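Briggs Floor Testing was set up by Babatunde Briggs to measure slip resistance on hard indoor floors. The laboratory is in Liltton and shares a building with the Henik tile warehouse. We do not sell, lay, clean or coat floors.

## What we test

Most of our work is on resin, sealed concrete, ceramic tile and vinyl in warehouses, school corridors, hospital kitchens and public lobbies. Site tests use a pendulum tester with a rubber slider. Readings are taken dry and then wet, in three directions per location, and the surface temperature is logged with each set. Surface roughness is measured separately with a stylus gauge and is reported next to the pendulum value.

Laboratory samples are conditioned for 36 hours before testing. Samples must be flat, unbacked and large enough for the full slider path. Curved or embossed pieces can be tested on site only.

Last year we issued 588 reports. A report contains the raw readings, the corrected mean for each location, a marked floor plan and the calibration record of the instrument used. It does not contain a recommendation to buy any product.

## People

- **Babatunde Briggs**, founder. Signs all reports used in legal claims.
- **Folasade Balogun**, laboratory manager. Conditioning, sample records, calibration.
- **Nnamdi Usman**, site testing, north and coast.
- **Ifeoma Sani**, site testing, city and airport contracts.
- **Oluwatosin Ogunleye**, scheduling and invoices.

Site testers work alone on areas up to the size of a school hall and in pairs on anything larger. Each tester checks the slider on reference glass and lapping film before and after a visit. If the two checks differ by more than 2 units, the visit is repeated at our cost.

## Zaritz records system

Reports are stored in Zaritz, our own database, which clients can search by building, floor level or surface type. Older paper reports were scanned in November. Drawings larger than a standard sheet are still held in Liltton and can be copied on request. 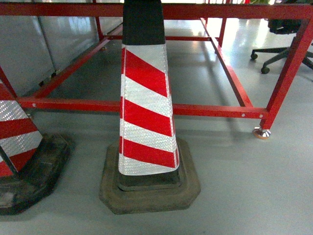

**How long does a wet test result stay valid?**

A result describes the floor on the day of the test. Polishing, wear, a change of cleaner or a new sealer can all shift the value, so busy entrances are normally retested every 2 years and after any surface treatment.

## Bookings

Site visits are booked through the Liltton office. Send a floor plan, the surface type if known, and the name of the cleaning product in use. Night visits start at 9 p.m. Samples are accepted at the side door on Tuesday mornings and must be labeled with the job number on the back.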